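Care of Wood Floors and Painted Walls
Household Guidance, Tralville Residents' Office

Residents are asked to sweep wood floors before any damp cleaning. Grit left along the baseboard will scratch the finish once a mop is drawn over it. Use a well-wrung mop and follow the direction of the boards.

Faint smudges on light paint should be wiped with a soft cloth and plain water. Test any cleaner in a corner first and allow 2 hours before continuing. Do not spray near outlets or telephone jacks. Apply the water to the cloth, wring it out, and keep it clear of the wall plates, which may be dusted with a dry cloth.

Desks should be lifted when moved, never dragged. Felt pads are available at the office on Saturday. 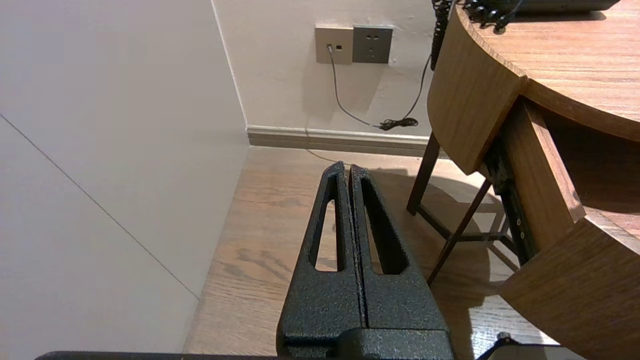 Sofia Falcão writes that felt pads collect grit of their own and should be changed every September, before the heating season.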